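In Defense of the Short Cord

My neighbor Wilma Cairns owns a lamp that can only live in one corner of her house. The cord is too short for anywhere else. She has arranged a chair around the lamp, a rug around the chair, and, as far as I can tell, her evenings around the rug. She is the most contented person on Haldane Street.

I mention this because I have spent the past April and every month after it being sold freedom. My new phone plan has no limits. My gym never closes. The streaming service offers 2537 movies, and I have watched the first 17 minutes of a good many of them. Fergus Leckie, who sold me the phone plan, asked what was holding me back from the bigger one. Money, I told him. He looked sorry for me.

I don't trust things that promise I can do them anywhere, anytime. Work was the first to go. It used to live in a building, and when you left the building it stayed there like a well-trained dog. Then it learned to follow us home. Now it sits at the foot of the bed and wants to know if I saw the update to the update.

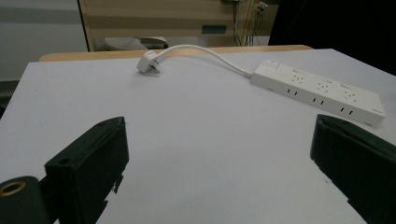
The telephone in my parents' hall had a cord too, and it reached to the second stair. You sat on that stair, in the draft, with your father walking past, and you said what you had called to say. A call took about 2 minutes. I now take calls in the cereal aisle, and they go on until I have forgotten what I came for, so I buy cereal.

My friend Shivam Gautam thinks this is plain nostalgia, and that I would complain about the draft if I got it back. He is right about the draft. I'd complain for the whole two minutes. Then I would hang up, walk away from the phone, and be out of reach until supper.

Wilma, by the way, has been offered an extension cord. She said she would think about it, and went home to her chair.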